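May 8, 2021

Spent most of the day on the Chung side again. Lai-ching Chung mailed me the box she had been promising since February, and there are 60 photos in it, most with nothing on the back. Three have names. One says "Feng-yi, outside the store" in pencil, and I take that to be Feng-yi Chung, my grandmother's older sister. The other two are harder to read. I think one is King-fai Siu, but the family name is smudged and I am not going to enter it as certain.

Scanned the named ones first, then the studio portraits. The scanner stopped twice. Total in the family folder is now 490 files.

Wrote to Su-chen Tam to ask whether her father ever lived in Lekach. The 3 letters I have from there are signed only "Uncle" and the handwriting matches nobody I know. If he did live there, the letters are probably his, and that would put him in town before the wedding and not after, as I have it on the chart.

Man-lok Cheng called in the evening. He says the store was on the corner in Gondal and was sold when he was a boy. He remembers a green awning. He does not remember the year -- he said to ask Lai-ching, who already told me to ask him.

Left to do: label the envelopes, fix the spelling of Siu on page two, return the album with the torn cover.

Ate late, leftover rice and soup.

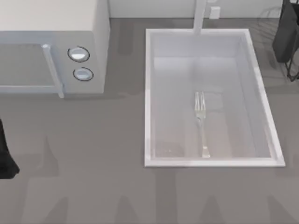

Notes for tomorrow

Call the Gondal library about the old street directories. Send Lai-ching the scans. Buy more envelopes.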